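Skip to content | Home | Workshop Tips | Safe Working | Standards | Contact

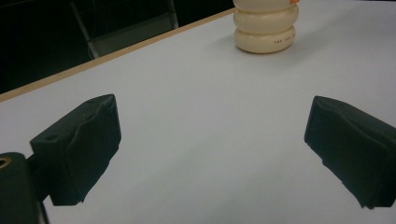
Zabala wrote to ask whether a bench where grippers are held in the hand needs written rules at all, given that there is no arm to run out of control and the operator can simply let go. The question has been put to us more than once since February, and the answer is yes. Fingers can still be pinched, cables can still pull equipment to the floor, and work done differently by each operator is of little use to anyone who must compare it later.

The following guidance is taken from the Nodden bench rules, as revised on 11/5/25. It applies to all hand-held gripper work, whether one tool is in use or 2.

Preparing the surface

Wipe the table with a damp cloth and dry it fully before work begins. Do not use polish or any spray that leaves a film. Only the items needed for the task should be within reach; drinks, pens and spare parts belong elsewhere. Light-coloured surfaces should be checked from a low angle, where crumbs and smears are easier to see.

Checking the fingers

Open and close each gripper fully before the first task. Look at the pads for nicks, splits and lifting edges. A pad with light creasing may remain in use, but one that sheds material must be changed. Pads are replaced in pairs, and the change is entered in the bench book. Under the Zuren schedule, pads are inspected after every 500 closures and the screws on the mounting plates are checked at the same time.

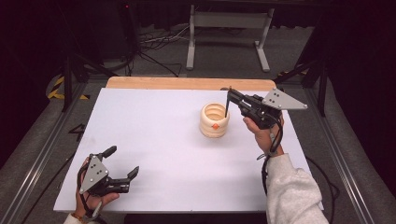

Cables should be given enough slack for the full reach of the arm, with no loop large enough to catch a chair or a knee. Operators should move through the whole task once, slowly and without gripping anything, to confirm that nothing tightens or snags. Long sleeves are to be fitted at the wrist or turned back. Bracelets, watches and rings should be taken off and kept away from the table.

Handling light containers

Approach an open container from above and take hold of the rim gently. Keep the other gripper low and clear until it is needed. Should the container tip, put both tools down before reaching for it by hand. Never steady an object with bare fingers between the pads.

Breaks and finishing

No operator should work for longer than 20 minutes without setting the grippers down. At the end of a session, leave the fingers open, coil the cables loosely and return each tool to its own hook. Faults are to be reported on Jitton form 604 and the tool labelled before it is put away. A labelled tool may be returned to use only when the form has been signed by the person who carried out the repair.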